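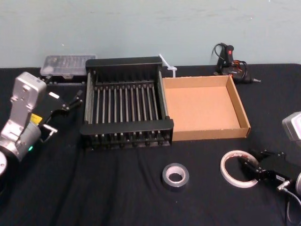 From: Rukhsana Malik
To: workplace-health list
Subject: Re: Sit-stand trial at Werunitz, any numbers yet?

On Monday, Tarun Pandey wrote:

> We are looking at height-adjustable desks for the claims office
> and I remember Werunitz was running a trial. Did the soreness
> reports go down? Our budget holder wants something more solid
> than a supplier brochure.
> Also, did you pay for training or just hand out the leaflet?

Tarun,

The trial ended in November. We had 46 people on the adjustable desks, all from the phone teams at Werunitz. The Eberhard office kept its fixed desks and filled in the same weekly form, so we had something to compare against.

Neck and shoulder complaints dropped at Werunitz over the first month and then stayed level. Lower back complaints hardly moved. Wrist complaints went up a little, and when I walked the floor I could see why – people raised the desk but left the keyboard tray tilted the way it was for sitting. 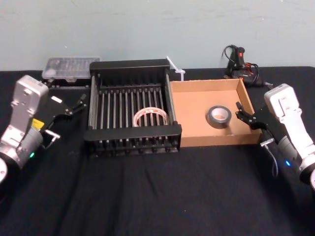 Black-covered table, wire rack toward the back

On training, we did both. The first group got the leaflet only. The second group got 20 minutes with Marlies Kofler at their own desk. The leaflet group mostly stopped changing the height after two weeks. The other group was still doing it at the end, usually after lunch.

Cost for desks and fitting came to 3,417 per team, against a budget of 3,000. Most of the overrun was cable work. The old floor boxes had short leads and the monitors pulled loose when the desks went up. Get someone to measure the leads before you order.

We bought from Brimari. Delivery was fine, but two of the control units had to be swapped.

I can send the blank form and the weekly totals. I can't send individual answers.

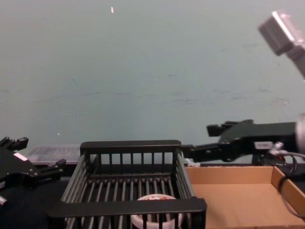 Wendelin Kaufmann asked me off list whether the wrist figures settled once the trays were fixed. They did at Werunitz, within three weeks. He also thinks the form should ask about headsets, and I will add a line for that before Nania starts its own trial.

Rukhsana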